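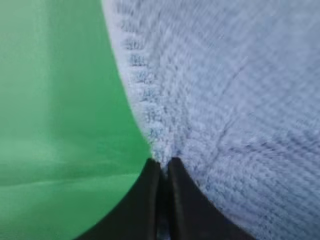
4. Evaluation of the Guillot fabric handling kit

Carudstead Soft Goods Handling Group
July 14, 2023

We use cookies to remember your reading preferences. By continuing to use this site you accept our cookie policy.

4.1 What was supplied

The Guillot kit is sold by Hernley as an add-on for arms that already have a parallel gripper. We bought it at list price and had no contact with the vendor during the evaluation other than one support request, described in Section 4.4. The kit contains a pair of replacement fingers, a small camera with a bracket for the wrist, a cable long enough to follow the arm back to its base, and a license for the Rindia software, which runs on a separate computer. A second pair of fingers, stiffer than the first, is sold separately. We tested both.

The fingers are black and flare toward the base. The tips are narrow. The vendor recommends the kit for towels, washcloths, napkins and other small flat goods, and advises against using it on sheer fabric or on anything with a zipper. We kept to towels. They are the item our partner laundries ask about most often, and their thickness changes between the pile and the hem, which makes the edge harder to grip cleanly than the edge of a napkin.

Installation took one afternoon. Most of that time went to routing the camera cable so that it did not pull at the connector when the wrist turned. The bracket holds the camera close in, and the fingertips stay in view at all times. The printed instructions give a single cable path that did not suit our arm, and we had to work out our own.

4.2 Task and workspace

The task was edge pickup. A towel lies on a covered table, the gripper comes down at one edge, closes on the hem, and lifts. We chose this because the kit's brochure presents it as the main use, and because the later steps of folding depend on it. A towel gripped through the pile some distance in from the hem hangs crooked and has to be put down again.

We covered the table with plain green cloth. The Rindia software separates fabric from background mostly by color, and its setup guide asks for a plain cover that contrasts with the goods. The cloth was not stretched tight. A tight cover would have made the job easier, but the tables we have seen in working laundries are not kept that way, and a fold in the cover is a normal condition for this kind of equipment. Where a fold lies next to the towel, it can produce a dark band along the edge that the software has to tell apart from the gap between the fingers.

The set of test goods was eight towels of one make, in light blue terry. All had been laundered before use. Each has a raised pile over most of its area and a flatter, paler strip along the hem. The operator placed the towel by hand before each attempt and did not square it to the table.
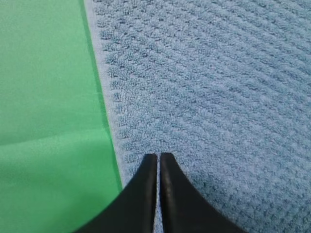

Figure 2. Wrist camera view at the left edge of a towel. The flat hem strip meets the green table cover along a diagonal; the textured pile shows in the gap between the fingertips.

The view in Figure 2 is typical of what the operator works from. Fingertips and hem are in the same image, so the position of one relative to the other can be judged directly. The kit also offers an overlay that draws the detected edge as a line. We left it off for manual attempts after finding that it covered the part of the hem we most wanted to see.

4.3 Procedure

Each attempt started from a fixed height over the table. In manual mode the operator moved the gripper with the hand controller supplied with our arm. In assisted mode the operator brought the gripper near the edge and the software made the final approach. In both modes the operator gave the command to close.

An attempt was scored as a clean pickup if the hem was held between the tips and no table cover was held with it. It was scored as a shallow pickup if the towel came off the table but slipped before the gripper returned to the starting height. Everything else was scored as a miss, including attempts the operator stopped early. Scoring was done at the table by the operator and again later from the camera recordings. Where the two disagreed, we used the score from the recordings.

We made 47 attempts with the standard fingers in assisted mode. Manual attempts and attempts with the stiffer fingers were fewer and were made mainly to find out whether the same faults appeared. We report them in words and do not give rates for them.

4.4 Observations

The approach was reliable when the hem lay flat. The software found the boundary between the pale strip and the table cover without trouble, and the final position was close to where our operators would have put the gripper themselves. Where the edge had curled, the results were less even. The software treats the outermost visible fabric as the edge, and with a curled hem this is the outside of the roll. The fingers then close across the roll and take up more than one layer. For lifting alone this does no harm. For folding it does, since the towel no longer hangs from a single thickness.

The more common fault was picking up table cover along with the towel. It happened in both modes and with both sets of fingers. The tips have to press down slightly to get under the terry, and if the cover is slack it rises between them. The stiffer fingers made this worse. They do not give when they meet the table, and the operator has to stop the descent at the right moment. We would not recommend them for a table with a soft cover, although they held well once closed on the hem.

Loops of pile caught at the tips on a few occasions. We found no pulled threads when the towels were inspected at the end of the evaluation, but the test was too short to say anything about wear over a season of use.

The camera image was sharp enough for the work near the fingertips and softer toward the upper corners. This matters little in manual mode. In assisted mode it means that the software sees the near part of the hem better than the far part, and its estimate of the edge direction drifts if the towel is rotated well away from the arm. Moving the gripper closer before handing over to the software corrected this in most cases.

The support request concerned a loss of image after the computer had been asleep. Hernley replied the next working day with a revised driver, and the fault did not come back. The new driver reset the color settings for the background, which the reply did not mention. Restoring them took around 15 minutes.

4.5 Suitability

For a site that already runs a parallel gripper and handles one kind of towel, we consider the standard kit usable as sold. The fingers suit the goods, the camera placement is good, and the software needs little attention once the background has been set. A site that changes goods often will spend more time on setup than the brochure suggests, because the color settings are stored one set at a time and cannot be recalled by name.

The optional fingers are harder to justify. The table cover should be fixed down along its sides before any trial of the kit, and the descent height should be checked again each time the cover is changed. We have asked Hernley whether the assisted mode can be made to recognize a curled hem. The vendor lists this for the November release of Rindia, and we plan to repeat the assisted attempts with the same towels when it is available.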